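Trusturcombe library to drop late fines, extend Monday hours

Trusturcombe's public library will stop charging late fines in January and will stay open until 8 p.m. on Mondays, the library board decided this week.

The change covers books, magazines, audiobooks and board games. Patrons will still be billed for items that are lost or damaged, and a book that is 30 days overdue will be marked as lost. The bill is canceled if the book comes back in usable shape.

Fines now run 10 cents a day for adult books and 5 cents a day for children's books. Anyone who owes more than $5 cannot check anything out. According to a report given to the board, 820 cardholders are blocked under that rule, and many of the cards belong to children under 12.

Those cards will be cleared on the first day of the new policy. Cardholders do not need to call or come in, and the balance will simply read zero the next time they log in.

The board also approved money for the children's room on the lower level, which will get new shelving along the back wall and more toys and blocks for the under-fives. The Saturday story hour will move there from the meeting room once the shelving is in.

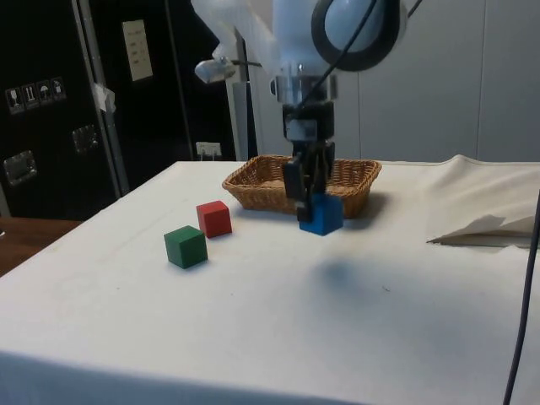
Salamatu Olatunji told the board she had stopped bringing her two sons after one picture book went missing for most of a summer. The fine was small, she said, but she was embarrassed to go to the desk with it, and the boys went a whole school year without checking anything out. She asked that the notice about the cleared cards be mailed as well as emailed, and the board agreed.

Not everyone at the meeting was in favor. Abimbola Ogbonna said he had no quarrel with clearing children's cards but thought adults should go on paying. He said he had been waiting for the same mystery novel since spring and wanted to know what would make the person holding it bring it back.

The library's answer is that borrowers with an overdue item will get reminders at three, 10 and 17 days. An item with a waiting list cannot be renewed, and anyone who has let it reach 30 days will be unable to check out more until it is returned or paid for.
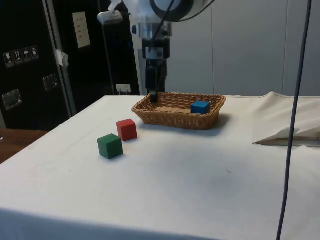
Photo: Trusturcombe Public Library

Fines brought in $1,340 last year. The board said that amount will be made up from the annual book sale and from the copier, where color pages will go from 25 cents to 35 cents. Black-and-white copies stay at 10 cents.

The Bemau and Ornum branches will follow the same rules on fines, and books may be returned to any of the three buildings regardless of where they were checked out. The later Monday closing applies only to the main building. Bemau will keep its current hours, and Ornum will remain closed on Mondays.

The outside book drop on Avram Street will be shut for repairs for part of January. During that time, returns can be left in the bin inside the front entrance, which is unlocked at 7:30 a.m.

The board's next meeting starts at 6:30 p.m. in the upstairs reading room and is open to the public. Parking behind the building is on the agenda.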